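The Konar Reading Lamp and Book Rest, reviewed by someone who reads in bed far too late

I have a confession to make before I get on to the thing itself, and it is that I have spent most of my adult life reading in positions no physiotherapist would approve of. On my side with one arm going dead, flat on my back with a fat Victorian novel held over my face (I have dropped Middlemarch on my nose more than once, and it hurts every time), or curled up against the headboard with a cushion wedged behind one shoulder blade. So when my sister-in-law gave me the Konar book rest for my birthday in June, I was pleased and a bit suspicious at the same time. I had owned book rests before. They were all wobbly.

The Konar is a tilting stand with a padded foot, two page clips and a little lamp on a bendy neck. The foot is a sort of beanbag, so it sits on your lap or your stomach or the duvet without sliding off, and the back tilts to whatever angle you like and stays there. You lay the book against it, open the clips, tuck the pages behind them and off you go. There is a ribbon at the side for marking your place, which I thought was silly until I began using it.

I decided to try it properly, with real books of different sizes, and to keep going for the whole summer before writing a word. My first was The Salt Tenants by Margit Veres, which I had been meaning to get to for ages. It is a family novel set in a boarding house on a cold bit of coast, and it runs to 669 pages in the paperback, so it seemed a fair test of any stand. I won't say too much about the plot, but the middle section, where the two brothers stop speaking and the whole house has to arrange its mealtimes to suit them, is as funny and as sad as anything I've read this year. I read the last 100 pages in one sitting, and my arms didn't ache at all!

The stand did very well with it once I was past the opening chapters. At the very start of a thick paperback all the weight is on the right, and the left-hand clip has only a few thin pages to hold, so it tends to pinch them and leave a small dent in the paper. The same thing happens in reverse at the end. I got round it by folding a bit of card over the edge of the pages, and after that there were no more dents. If you mostly read slim books you will never meet this problem.
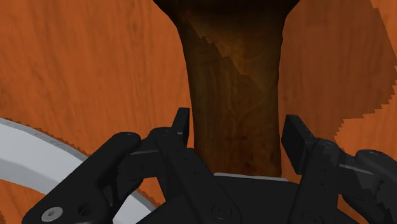
Slim books bring their own small annoyance, mind you. I went on to a collection of short stories from the Soment Press, a lovely little thing with French flaps, and the flaps kept springing out from behind the clips. You can tuck them inside the back cover and that more or less cures it. Poetry was fine, and so was an old clothbound library copy of a ghost story that had been opened so many times it lay flat by itself and hardly needed clips at all.

What I hadn't expected was how much the stand would change the way I read. With my hands free I turn the pages more slowly. I have a cup of tea on the go, or some knitting if it's a book I know well, and I find I look at the page for longer before moving on. Veres writes these long, patient sentences that loop back on themselves, and in the past I would have hurried them, partly through impatience and partly through wanting to shift my elbow. I went back afterwards to the first chapter, with the landlady counting out the sheets, and found a hint about the younger brother that I'd have missed completely if I hadn't been so comfortable.

Now, the lamp. I like it less than the stand, I'm sorry to say. It has 3 brightness settings, as the box puts it, and the lowest is still a touch fierce for a dark bedroom. My husband, who goes to sleep at ten and expects the world to do likewise, says the middle one comes through his eyelids. The neck is good, though, and bends right round so that you can point the light at the lower half of the page. The battery lasts me most of a week of ordinary reading. It unclips if you don't want it, and on light evenings I leave it in the drawer.

I did borrow a Durkerora stand from a friend in my book group so that I'd have something to compare it with. The Durkerora is prettier and folds down flatter, and if you travel a lot you might well prefer it. It has a hard base, however, and on a soft bed it tips towards you as soon as you breathe in. At a table there is very little between them. I used both at the kitchen table for a biography of 629 pages, the Nyitrai life (a bit dry in the childhood chapters, much better once he starts quarrelling with his publishers), and I'd have been happy with either.

A few odds and ends that may be of use. The cover on the beanbag foot comes off with a zip and can be washed on a cool cycle, and mine has been through twice, once for tea and once for jam. The clips are a little stiff at first and loosen up after a fortnight. Large hardbacks are all right as long as you tilt the back well away from you; my illustrated fairy tales, which is a great slab of a book, sat there quite happily. Left-handed readers should know that the ribbon is fixed on the right, though you can throw it over the top – my friend does and says it makes no odds.

Would I buy one myself? Yes, I would, and I've already told my mother she's getting one, in the green. I'd only ask the makers for a softer lamp and slightly wider clips. As for The Salt Tenants, I've passed it on to my sister-in-law by way of thanks, with the dents in the first chapter and all, and she's up to the part with the flooded cellar.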